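Superfícies de apoio: o tampo, a placa e a bagunça miúda

Por Vimala Amin
Quarta-feira, 10 de janeiro de 2024

Retomo o assunto do tampo, que ficou parado desde julho. Quem acompanha o blog sabe que troquei a bancada alta por uma superfície baixa, de madeira, e que passei o segundo semestre tentando decidir o que fica em cima dela e o que vai para a gaveta. A gaveta perdeu. Objeto pequeno guardado em gaveta funda some por semanas, e eu acabo comprando outro igual.

Primeiro, o acabamento. Usei óleo Gastau em duas demãos, com lixa fina entre uma e outra. O fabricante recomenda três, mas na terceira a superfície ficava escorregadia no retalho de teste, e coisa redonda em superfície escorregadia vai parar no chão. Com duas demãos o veio continua perceptível ao tato e segura um pouco. A cor fechou para um tom de mel, mais quente do que eu queria. Vista sob luz natural, aceita-se. À noite, com lâmpada de temperatura baixa, puxa para o laranja e confunde.

O tom influi na arrumação mais do que eu previa. Uma cenoura sobre madeira alaranjada tem contraste baixo; qualquer coisa azul se acha de longe. Passei a levar isso em conta ao decidir o que pode ficar deitado, solto, e o que precisa de recipiente. 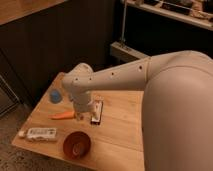
O segundo ponto é a distância entre as peças. Adotei 11 centímetros como folga mínima, medida de borda a borda, o que permite pegar uma coisa sem empurrar a vizinha. Abaixo disso os objetos altos e estreitos tombam. Acima de 20, perde-se área sem ganho nenhum. A regra vale para a zona central; perto da borda de trás deixo só o que é baixo.

Caixinhas em pé são o caso ruim. A base é pequena, o centro de gravidade fica alto e basta encostar o punho da camisa. Deito todas, com o rótulo para cima. Perde-se área, ganha-se leitura. Quem preferir mantê-las em pé pode usar uma régua de encosto, como a que o pessoal da marcenaria Hilden corta sob medida, mas aí a superfície deixa de ser livre e limpar fica mais demorado.

Terceiro ponto, a mistura de categorias. A arrumação clássica separa cozinha de oficina, e eu mantive essa separação por anos. O problema é que a superfície de apoio é lugar de passagem. O legume passa por ela a caminho da pia, e a ferramenta de cabo laranja também passa, a caminho da caixa. Tentei proibir a convivência e a regra durou 2 dias. Agora a exigência é outra: alimento não encosta em metal, e ferramenta fica com o cabo voltado para fora, na horizontal, sempre do mesmo lado.

Para o que rola, tigela. Comprei uma no depósito Rezende, por causa da boca larga e do fundo que assenta bem, e ela serve de estacionamento provisório. Tigela funda demais vira gaveta e repete o problema inicial. Também convém esvaziá-la no fim do dia, coisa que faço com regularidade apenas moderada.

Sobre placa de compensado em vez de tampo maciço: funciona, desde que apoiada em piso plano. Em piso irregular ela balança na diagonal, e a emenda entre painéis acumula pó. Passo um pincel seco na emenda antes do pano. Pano úmido direto só empurra a sujeira para dentro do vão. A primeira placa que testei tinha 68 centímetros de lado, medida boa para alcançar o canto oposto sem levantar. Maior que isso, a parte do fundo fica ociosa e atrai coisa sem dono.

Falta resolver o peso próprio. Placa leve anda quando se arrasta algo sobre ela. Experimentei feltro, que piorou, e depois tiras de borracha nos quatro cantos, que seguraram bem mas marcam piso claro se ficarem muito tempo no mesmo lugar. 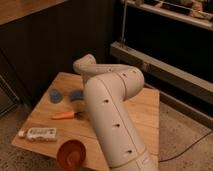 Elango Mathew discorda da borracha e defende cortiça fina, colada em toda a face inferior, porque distribui a carga e não mancha. Perguntei pela umidade. Segundo ele, basta levantar a placa uma vez por semana e deixá-la de pé contra a parede por uma tarde. Vou testar com uma folha da Clilcombe que sobrou de outro serviço e publico as medidas de deslocamento quando tiver.

Comentários

Marceneiro de domingo: Duas demãos de óleo é pouco se for passar comida por cima. Ao menos reaplique a cada estação.

Vimala Amin: Reaplico quando a água para de formar gota. Até agora, uma vez.

Leitora do interior: E a emenda, não dá para vedar com cera? Aqui usei cera de abelha e o pó parou de entrar.

Elango Mathew: Cera funciona em emenda justa. Se houver folga, esfarela. Cortiça por baixo ajuda também nisso, a placa trabalha menos.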